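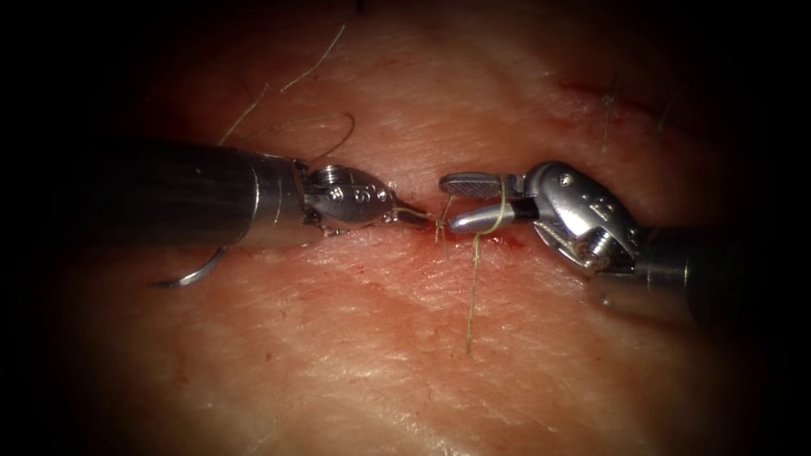
**How long should you stay out of the lake after having stitches?**
Until the wound has closed over completely and whoever is looking after it has told you it's fine to swim.

Hello all,

I'm sending that to the whole list as it's come up more than once this season, and I'd like it to be findable in the archive. The original question is below.

> Hi everyone, I had a small op in August and I'm desperate to get back in at Firnow before it gets properly cold. The leaflet just says "avoid swimming" and gives no date at all. The stitches are the dissolving sort. Has anyone been through this? Would a wetsuit keep the water out? Also, will I have lost all my cold tolerance by the time I'm back? I'd only just got used to it!

First off, poor you, what rotten timing. I had a mole taken off my back a couple of years ago, so I've done my share of standing on the jetty in a big coat holding other people's flasks. I was out for 21 days and I sulked for every one of them. Please don't use my number, though. Mine was a tiny thing in an easy place, and yours might be quite different. Ring the practice nurse and say the words "open water", as mine had been picturing the leisure centre and was a good deal less keen once I mentioned ducks.

On the wetsuit, I'm afraid it won't help. They let water in, that's how they work, and then they hold it against you all the way round. My old Drotberg also rubs like mad under the arms and across the shoulders even when there's nothing there to rub. If your scar is anywhere near a seam or the zip I'd leave the suit at home for the first few goes, or try it on indoors for half an hour and see how it feels.

The cold tolerance does slip a bit, but I got mine back sooner than I'd expected. I went in for seven minutes the first time (to the near buoy and back, with a friend on the bank) and built up from there. Don't do what I did on my second go, when I felt marvellous and set off round the full 1,078 metre loop. I got out shaking so hard I couldn't do up my own boots and had to sit in the Tomance with my hands round a teapot until they shut.

While you're waiting, walking was the best thing for me. The path on the far side of Firnow is dry again now they've cut back the brambles, and the top gate is open so you don't have to climb it. You could come down and do a stint with the sign-in sheet too, if you can bear watching.

Two other bits while I'm here. The changing hut padlock is sticking, so push it in hard before you turn the key. And there's a grey towelling robe that's been on the end hook for weeks. We've got 200 people on this list and it must belong to one of you, so please come and get it as it's starting to smell.

Let us know what the nurse says!

See you at the jetty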